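Grulley 2: grasp planning and simulation for people with one robot and not much time

Home / Software / Planning / Grulley 2

Hi, I'm Matěj Čierny, and I write most of Grulley. I also answer most of the support mail, so if you buy this you'll be hearing from me one way or another! I got tired of product pages that make you book a call to find out what the thing does, so I'm just going to tell you.

Grulley is a planner. You give it a room, an arm, a gripper and something to pick up, and it gives you back a path that gets the fingers around the object without hitting the furniture. It runs against a simulated room first (ours or yours) and then against your real controller, with the same script for both. That last bit took me longer than everything else put together, and it's the part I'm proudest of.

What you get

The planner itself, plus the room editor, which we call Pešek. Pešek started as a little tool I made so I could push tables around with the mouse, and then customers saw it over my shoulder and wanted it too. You can drop in walls, cabinets, tables and clutter, set how slippery things are, and save the whole lot as one file. Version 2 ships with 68 ready-made rooms. Some of them are very plain and a couple are a real mess, on purpose.

You also get the wrist view. Every run can be played back from a camera mounted just behind the fingers, looking out past them, and you can scrub through it like a video. I use this more than any graph or log we have. When a plan goes bad you can usually see why in a few seconds (wrong tilt, too close to a table leg, whatever), and then you go fix that one thing instead of reading numbers all afternoon.
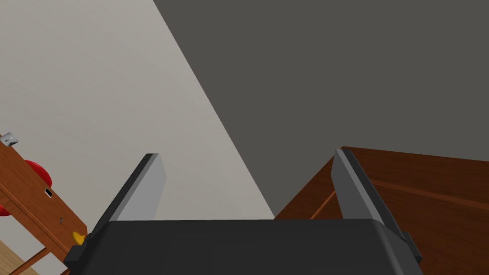
Wrist view in a furnished room: fingers open, nothing held, wooden cabinet to the left and the big table to the right.

What's new in version 2

The approach planner got rewritten from scratch. The old one liked to come straight down on everything, which is fine for boxes and pretty hopeless for anything with a waist or a handle. The new one tries a bunch of directions, throws out the ones that would scrape the table, and keeps the rest ranked so you can step through them and pick your own favorite. I've disagreed with its first choice plenty of times, and there's a button for that.

Object shapes can be much rougher now. You used to need a clean, closed mesh or the contact solver would sulk. Now you can feed it something chunky with big flat facets and it will still find sensible places for the fingers. Most of my own test objects are low-polygon things I threw together in a few minutes, and they stay that way because they load fast.

The white dumbbell-like shape in the next picture is a good one for this. Two bulbs with a narrower neck between them, so the planner has to decide whether to go for a bulb or the neck, and the answer changes with how wide your gripper opens. With the fingers on either side of the lower bulb you get a nice broad hold. Go for the neck and you need narrower fingertips, but the thing has a harder time sliding out lengthwise. I like that it makes you choose! 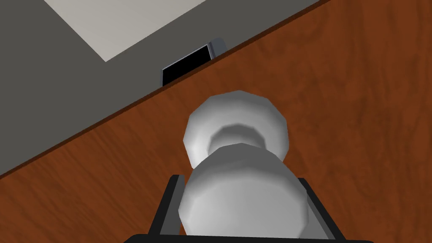

Do I need a powerful graphics card to run the wrist view?
Any laptop graphics chip from the last few years will do, because the rendering is simple and flat on purpose and the planner itself runs on the processor.

Arms and grippers

Grulley talks to any arm that accepts joint targets over a network connection. For grippers, two-finger parallel types work right out of the box. We test every build with the Fatance parallel gripper and the Nusetti wrist mount, and both have their own profiles already filled in. For anything else you type in the finger length, the opening and the closing speed, and then run the calibration script. Suction cups are not supported. I get asked every week and I do want to add them, but I'm not going to promise a date and then feel bad about it.

Requirements

Memory: 8 GB
Operating system: Linux or Windows, 64-bit
Scripting: Python, with the full interface documented
Network: wired connection to the controller, please, wireless will drive you nuts

Price and licenses

One license is 75 euros a month and covers 2 computers, so you can plan at your desk and run in the lab. Pešek and all the rooms are included. You can stop whenever you like, and your room files still open in the free viewer afterwards. Schools should write to me before paying for anything.

If you already have version 1, the upgrade is free and your old scripts will run. The one thing to watch is that saved approach directions get recalculated the first time you open a project, so keep a copy of the old file if you tuned those by hand. The next update is planned for October and will mostly be about speeding up the contact solver in crowded rooms.

Page last updated July 1, 2019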